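Thermostat calibration at Kudell

Wall thermostats in the Kudell building were checked against a reference thermometer in May. Of the 54 units tested, 12 read high by more than 3 degrees, which explains most of the complaints from the north side. The sensors had drifted, and the control wiring tested fine.
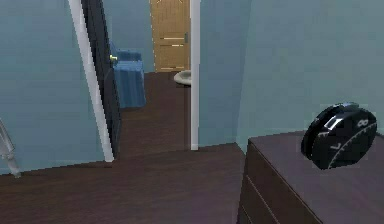
Replacement sensors have been ordered from Stellis. Each one will be logged by serial number and rechecked after 3000 hours of operation. Until a unit is replaced, its setpoint should be left alone, as manual offsets do not carry over to the new sensor. Tenants who have already entered an offset should report the value and the room number to Eun-ji Shin before the installer's visit.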